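Open Day Talk, Visitor Session: Speaker Notes
Cempaka Rahman, Wuline
2022-11-27

Welcome and housekeeping

Good afternoon, everybody, and thank you so much for coming out. (Wait for the door to close. It closes slowly.) My name is Cempaka Rahman and I work on the simulation side here at Wuline, so if you came hoping to hear about motors and grease, my colleagues next door at the Ollham bench will be delighted to have you afterward, and they have the better cookies.

Coats can go on the rail. Restrooms are back past the front desk and to the left. I'm going to talk for a while, then we'll run the live demonstration together, and please do put a hand up in the middle if something makes no sense. I would much rather stop and go back than carry on happily by myself, and I have been known to do that.

Ask: who here has ever seen a robot arm up close? Who has one at work? Let people answer, and if there is a teacher in the room say hello, because we had such a good school visit in July and I'd love to do more of those.

What we do on this side of the building

The project is called Vornska. It's our practice room, really, only the room is built in software. We put an arm at a table, we give it a few everyday things, and we let it try something small, like going over to an object and taking hold of it. Then we put everything back and let it try again. Putting everything back takes me one key press, and anyone who has ever tidied up after a toddler will understand how much I love that key.

Slide 1. Give people a moment to look before talking.

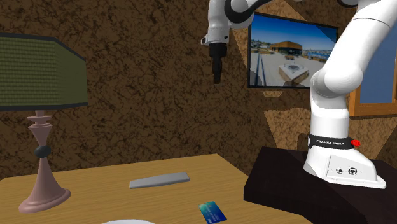

Vornska tabletop room, arm raised over the table, gripper open to view behind the gray bar.

Point out the fingers first. People tend to look at the big white parts, and all the delicate business happens down at those two slim black fingers. The arm is a Franka Emika model, and you can read the name on the band around its base. The gray bar on the table is the one to keep an eye on for the rest of the talk.

Somebody will ask about the lamp and the picture on the wall. Good question, take your time with it! A camera in a real home or a real workshop sees all sorts of things that have nothing to do with the job. So we furnish the room. We change the furniture and the walls between runs, and the software has to find the right object in spite of all of it. My own favorite is the green lampshade, and I would happily have it at home.

The numbers, for those who like numbers (keep this short, I always run over here):
We have 1118 saved runs in the set we're showing today.
Each run is capped at 60 seconds.
The demo machine, which we call Roy, has 600 of those runs loaded on it, so the menu you'll see is only part of the collection.

If anyone asks why it's called Roy, tell them the machine came to us with that name on a sticker and we were all too fond of it to change it.

Getting down to the object

Now for the part I could talk about all afternoon. Reaching for a thing is easy for you and me. You reached for your coffee a minute ago and you didn't plan one bit of it. For the arm, each joint has to turn by the right amount so that the hand ends up where it should be, pointing the way it should, and a small change up at the top of the arm can mean quite a big change down at the fingertips.

Get a visitor to help here. Ask them to hold their elbow against their side and pick up the pen from the front table. Then ask them to try it with the elbow up at shoulder height. It's the same hand and the same pen, and a completely different feeling in the arm. Thank them, let them keep the pen.

A flat object is a fussy one, too. The fingers have to come down low, and there isn't much height to work with before you meet the tabletop. Come in a touch too high and you close on air. In a real workshop, coming in too low means an unpleasant noise and somebody filling out a form, and I have filled out that form.

Slide 2. The hand is low over the table here, with the fingers at the gray piece. Trace the shape of the arm with the pointer, from the base up to the big round elbow and back down to the wrist, and then let people look. It's a nice big bend and it shows the idea of the last exercise better than I can say it.
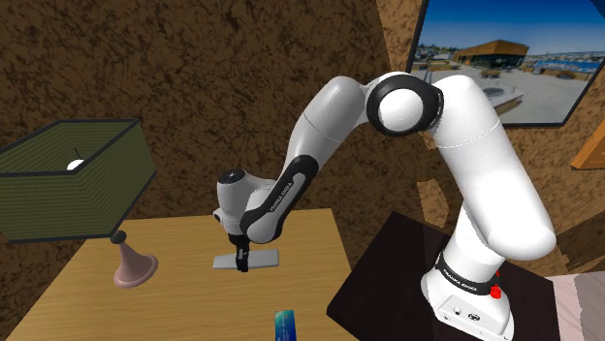 Live demonstration with Roy

Invite people to come up closer, children in front. Wake the screen before you start talking or you'll be standing there apologizing to it.

Choose a run from the menu and let it play through without speaking. This is hard for me. Do it anyway.

Play it again, pausing wherever people ask. Then let visitors pick, 2 turns each if the line is short.

Questions that came up at the last rehearsal: Can it do this with a real arm? (Send them to Ollham.) Does it get bored? (No, but I do enjoy being asked.) Can we take a copy home? (Leave your email on the sheet.)

Finish by pointing out the feedback cards and the sign-up for the next visit. Leave Roy switched on for the second group.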